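I've been putting off writing up the Vanhove picture light for a good while now, partly because I kept changing my mind about it. Anyway, it's January, it's dark by tea time, and I've had the thing on most evenings, so I reckon I know it well enough.

A bit of background. I paint small landscapes (oil on board, mostly the mudflats near Drustolstead) and I also buy more work by other people than I should. The lamp is for one of those, a monoprint in very deep blues that I got from the winter show at Sesa. In the gallery it glowed. In my hallway it looked like a bin bag. I went through the usual fixes: moved it twice, tried a brighter ceiling bulb, stood a desk lamp on the bookcase pointing upwards, which lit the spiders' webs beautifully and left the print as gloomy as before.

So, a picture light. I'd always thought of them as those brass things over hunting scenes in hotels, but the woman who framed the print said the newer ones are a different business altogether and lent me a catalogue. I ended up choosing between the Vanhove and the Vornholm, and the Vanhove came in at £186 with the wall bracket included. The Vornholm was a fair bit more and the bracket was extra, and I'm afraid that settled it.

## Putting it up

The fixing kit is good. Proper screws, wall plugs that grip, and a paper template you tape over the frame so you drill in the right spot. What I didn't love was the instruction sheet, printed in pale grey on cream in the smallest type I've ever tried to read up a ladder. Step four tells you to set the arm "at the reference angle" and the reference angle is only given on the back. I drilled before I turned it over. More fool me.

If you have a deep frame, measure first! Mine is a box frame and the arm only just clears it. Another finger's width of moulding and the light would have landed on the top edge and gone no further down.

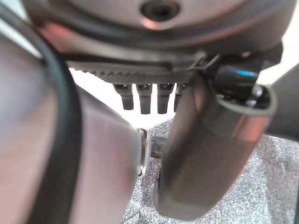

The light itself is lovely. There are two settings for warmth and I assumed I'd want the cooler one for a blue picture, but no, it went chalky and flat, a bit like looking at a scan. The warmer one brings up all the violet in the shadows, and there's a scraped passage along the bottom of the print, where the artist has dragged something through the wet ink, that I'd honestly forgotten was there. I stood in the hall in my socks for ages just looking at it. That's what I paid for, really.

It spreads evenly from side to side. Top to bottom is less good. You get a brighter band across the upper third and it falls away below, so a tall picture would want something else, or a second lamp. Mine is wider than it is high and I've stopped noticing.

Glare is the thing I was most worried about. The print is behind ordinary glass, and with the arm where the instructions want it I could see a white streak from the kitchen door. Tipping the head back a touch got rid of that, though now it shows if you're sitting on the stairs. I don't often sit on the stairs. If you've splashed out on the non-reflective stuff you won't have this problem at all, and for unglazed paintings it's a different story again: I tried it over one of my own boards and it picked out every ridge of paint. Gorgeous on the sky. Rather unkind to a boat I'd fudged.

## Niggles

The dimmer is a little wheel on the flex, and it's hung so low on mine that I have to grope about behind the coat stand for it. It also has a dead patch at the bottom where you turn and turn and nothing changes, and then the light jumps up all at once. You get used to it, but at this price I'd expected something smoother.

The flex is black. My wall is not. They do sell it in white if you ask, and I wish the website had said so before I ordered.

I did write to them about the wheel and got a polite reply in a couple of days offering a replacement flex, which I haven't taken up yet out of pure laziness.

## Would I buy it again?

For a wide picture in a dark spot, yes, I think so. For a tall one I'd save up and look at the Vornholm, which I've seen in use at Sesa and which throws the light a good deal further down the wall. For a cheap poster I wouldn't bother with either; get a clip lamp and spend the change on a better frame.

One thing I haven't sorted is what it does over time. The paperwork says it's safe for works on paper, but it says it in one line and doesn't give any figures, and blues can be touchy. My framer's advice was to switch it off when you leave the hall and not have it on all day, so I've put it on a plug timer that goes off at eleven. The print also gets a rest in the summer, when I swap it for a charcoal drawing that can take whatever you throw at it.

I'll add a note when I've had the new flex fitted.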